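Keeping house plants alive in Rallbridge

We moved to Rallbridge in July, and the tap water was the first thing I noticed. It left a white crust on the kettle in under two weeks. The coffee was fine. The plants were another matter.

I had 12 pots on the windowsill at the old place in Pagano and they mostly looked after themselves. By fall the calathea had brown edges on every leaf and the ferns looked like something swept off a porch. I figured it was the new windows, so I moved everything back from the glass. No change. Then I moved everything to the bathroom, which annoyed the rest of the house and also made no change.

A neighbor told me to collect rain. I put a 130 liter barrel under the shed downspout, with a piece of window screen over the top for leaves and mosquitoes. It filled in one night. The roof is small, so I had not expected that.

I have used rainwater on the ferns and the calathea ever since. The old brown edges stay brown, but the new leaves have come in clean. The spider plants get tap water and do not seem to care. The pothos gets whatever is left in the can.

Winter is the weak spot. The barrel has to be drained before a hard freeze, so I fill jugs in the garage and ration them. I looked at buying a small still from Muson, but it cost more than all my plants put together.

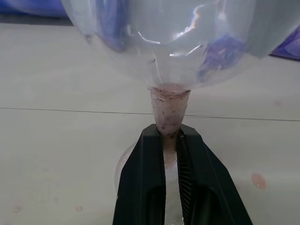
Glass flask, bulb up and neck down.

For now the jugs are enough. Last winter I ran out with a few weeks to go and gave the ferns melted snow, left out in a bucket until it reached room temperature. They took it fine. I need to replace the screen on the barrel before spring, and the spigot has started to drip.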